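Surface Pattern, week 2 – repeats, grounds, and buying the right amount
Notes for Urmila's group. Ravindra's group gets the same sheet, minus the exercise.

Bring last week's tracings. If you missed it, get the motif sheet from Jyoti Awasthi, she has spares.

Main words for today: motif, ground, filler, repeat, drop, match. Write them down, they come back in September.
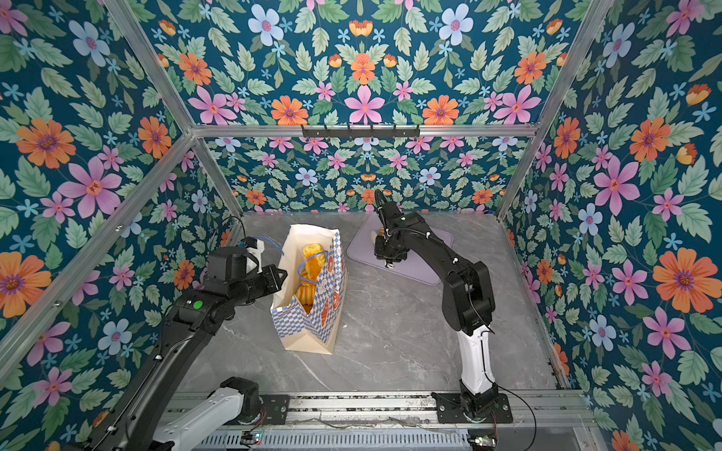
Dark ground, big flower heads, leaves as filler.

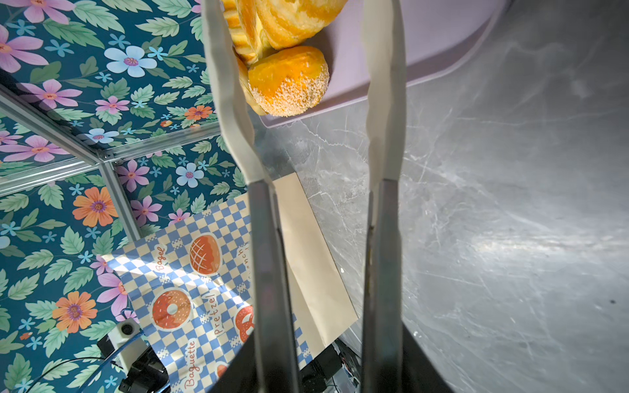
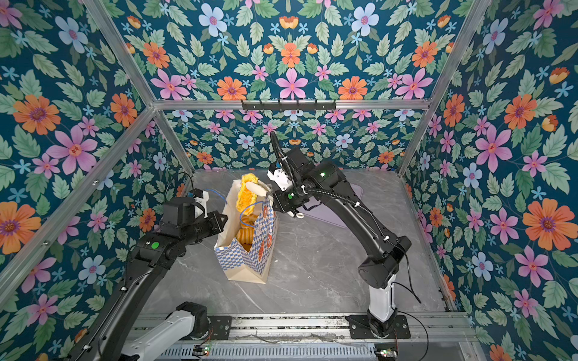
**1. Ground first**

Ground = the color behind everything. Pick it before you draw anything else. Students always pick it last and then the whole palette has to move.

Dark ground: motifs come forward, edges look crisp, gaps look deeper than they are. Any gap you forgot to fill reads as a hole. Seams show more too – white paper edge at the join. Paperhangers run a matching crayon or thin paint down the edge before pasting.

Light ground: forgiving. Gaps read as air. But pale motifs vanish at ten feet and you're left with a few dark leaves floating around. Check from the far end of the room, not from your chair.

Mid ground: hardest. Everything needs either a lighter or a darker edge or it sinks. Try it in gray only before adding color.

**2. Scale**

Three sizes of motif, usually. A lead, a second, and small stuff. The lead sets the rhythm. The small stuff hides the repeat.

Common mistake – all the flowers about the same size. Looks like a gift bag. Change one of them by a lot, not by a little.

Big prints in small rooms: allowed. Old advice says no. Bhupendra Malhotra papered the Trenside stair hall in a print with heads bigger than a dinner plate and it holds up fine, the stairs cut it into pieces and you never see a full flat wall of it. What doesn't work is a big print on a wall full of doors and windows where every lead motif gets sliced in half.

**3. Kinds of repeat**

Straight (block) – the tile sits next to its own copy, level. Easy to draw, easy to hang. Rows show up fast. Good for checks, small dots, anything formal.

Half drop – each column slides down by half the tile height. Standard for florals. Rows turn into diagonals, eye has more trouble finding the tile.

Brick – same idea sideways. Rows shift, columns don't. More common in fabric than paper.

Mirror – flips at the edge. Gives you faces and beetles whether you want them or not. Squint before you commit.

Tossed – motifs turned every which way, no up or down. It still has a tile underneath! Just better hidden. Cheaper for the sewer, who can turn pieces around to save cloth.

Test for all of these: print the tile small, at least four copies, tape together, stick on a wall, walk away. Look for
- stripes (light or dark) running across
- one color bunching up
- a leaf or stem that points your eye at the same place every time
- rivers, meaning long empty paths through the ground

Fix rivers by moving one filler across the tile edge. Usually enough. Don't redraw the whole thing.

**4. Crossing the edge**

Anything that leaves on the right has to come back in on the left at the same height (half drop: same height plus or minus half the tile). Top and bottom same deal.

By hand: cut the drawing down the middle, swap the halves, tape from behind, draw into the new middle. Then cut across and do it agian top to bottom. Don't draw on the outer edges after you've swapped, or you break the match.

On screen: use offset, set it to half the width and half the height. Same thing, less tape. I still want to see one done by hand.

**5. Working out how much paper**

This is the bit people lose marks on.

Say the wall is 96 inches high and the vertical repeat is 18 inches, straight match.

96 / 18 = 5 and a bit. You can't buy the bit. Round up to 6.
6 x 18 = 108 inches per strip.
Room takes 13 strips. 13 x 108 = 1,404 inches total. Divide by 36 = 39 yards.

Without the match you'd have figured 13 x 96 = 1,248. So 156 inches goes to offcuts, before any trimming. Keep the offcuts, they go over doors and under windows.

Trim: the 12 spare inches on each strip cover you top and bottom here. If the height comes out exactly on the repeat, there is no spare at all and you have to go up one more. Check this every time.

Half drop: strips alternate A, B, A, B. Easiest to cut from two rolls at once, all the A's from one and all the B's from the other. If you cut from a single roll you waste half a repeat each time you switch. Draw it out, it makes more sense on paper then in words.

Buy it all in one go and check the batch number on every roll. Two batches on one wall will show, worst in the afternoon with side light.

**6. Pattern that pretends to be a material**

Marble, wood grain, linen texture. Same rules as florals. Veins are the giveaway – real stone doesn't have the same fork every foot. Long tile, uneven vein thickness, and let some veins fade out before they reach the edge. Fewer crossings = fewer matching problems.

Putting one of these next to a busy print: works if one of the two is quiet. Gray next to strong color, fine. Two strong ones – somebody has to give.

**Exercise (Urmila's group)**

- One tile, half drop, dark or mid ground. Lead, second, filler.
- Taped-up test, four copies minimum.
- Quantity for a wall 104 inches high, 13 strips, repeat 18. Treat it as straight match for the math. Show the rounding.
- A couple of lines on what you moved after the taped test and where it was.

Brijesh Bajpai has the key for the cutting room, ask before noon. Blades go back in the tin, caps ON.

Next time: color separations, bring tracing film. Nigam archive sheets 2 and 13 if you can get them printed.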